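Who Makes the Rules for Robots?

You may have heard that robots follow three famous laws. They don't. Those laws come from science fiction stories, and no real robot has ever read them.

Real robot rules are a lot less exciting. They say things like how fast an arm may move near a person, or where the stop button goes. People write them, people argue about them, and sometimes people ignore them.

Take a small job, like handling a network cable.

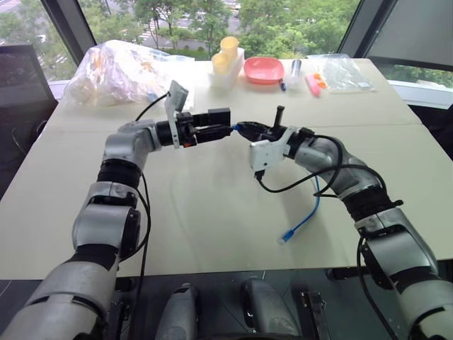
Two robot arms and one blue cable.

Before arms like these start work, somebody should ask some boring questions. How hard can the fingers squeeze? What happens if the cable slips? Who is allowed to stand close by? A company may tell you its robot is "safe." Safe for whom? Doing what? A robot that is safe with a soft cable might not be safe with a pair of scissors. 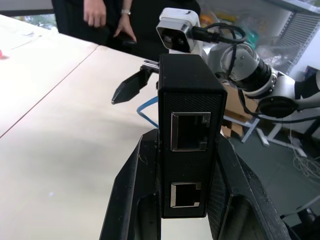
Photo: Stollari / Prova Project

Good practice says to test a job again and again before you trust it. But watch out for big numbers! Suppose a robot does something 2000 times without trouble. That sounds great – until you learn that every try was done the same way, with the same box. Change the box and you have to start testing again.

Some workshops keep a checklist. The one at Parsa has 34 lines on it, and 13 of them are about stopping. That seems like a good sign to us. Still, a checklist only helps if people read it, and a box can be ticked by someone who never looked.

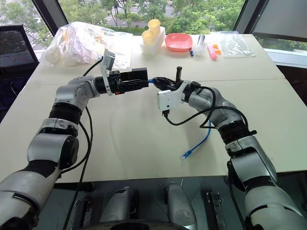 Then there is the question of who checks the checkers. If the same company builds the robot, writes the rules and gives itself a gold star, you are allowed to raise an eyebrow. It is better when someone from outside takes a look too.

Try this: write five rules for a robot that sets your dinner table. Then ask a friend to find a way around them.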